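Forum > Home builds > Grippers and hand tools

Pads fraying on home-made hand grippers

I've built two hand-held grippers and the black pads are getting tatty. Replace or reglue? 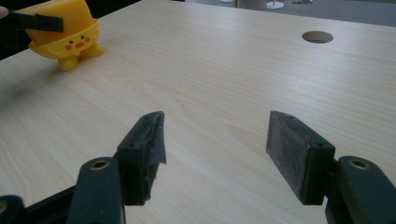

Left pad's the worse one, with that torn flap.

It's a smooth yellow plastic thing I'm trying to lift, so grip matters – and the pads collect fluff. 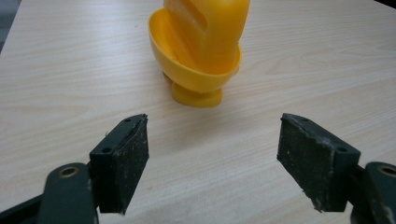

Answer 1 – Kamran Golestani

Replace them! Scrape the fingers clean first, then glue new foam on and leave it overnight. Practise on something soft, like your orange block, before going back to hard plastic. 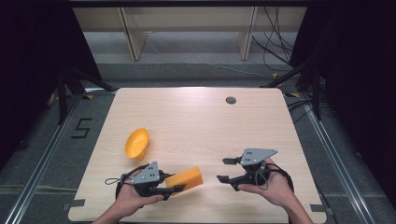 Answer 2

Superglue. Mine's held since July.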